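Introduction to Counselling Practice
Session 2: Contracting and the first meeting
Tutor: Noémi Illés

Reading before the session: the Costero handout on confidentiality, and chapter 2 of the course reader (up to 3,000 words, so leave yourself an evening).

What a contract covers

A counselling contract is the agreement you make with a client at the start. It sets out how long each meeting lasts, how often you will meet, what it costs, how either of you can end the work, and what you will do with your notes. Some agencies use a printed form. Others go through it aloud and write a short record afterwards.

Go through the limits of confidentiality before the client begins to talk about anything difficult. Use plain words. "I keep what you tell me private, but if I think someone is at serious risk I may need to speak to another person" is enough to start with.

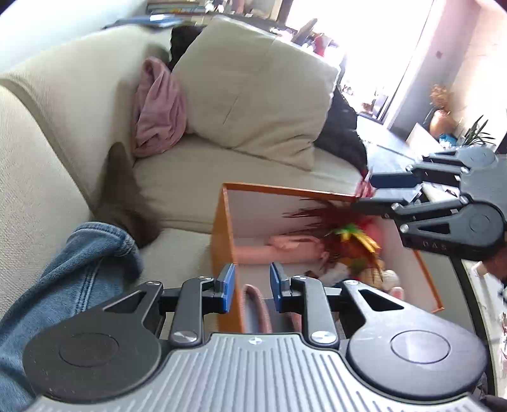 Clients often nod through this part without taking it in, so return to it at the second meeting. Ask what they remember - their answer will usually show you which points need saying again.

Working with a parent and child

Agree with both of them what will be passed on to the parent. Do this with the child in the room.

Practice in pairs

Take the Sarantis case study. One person is the counsellor, the other the client. Swap after the contract has been agreed. Séverine Texier will observe and give written comments.

Written work

A reflective account of your practice contract is due in June. Hand it in to Emiliano Gaete, room 231.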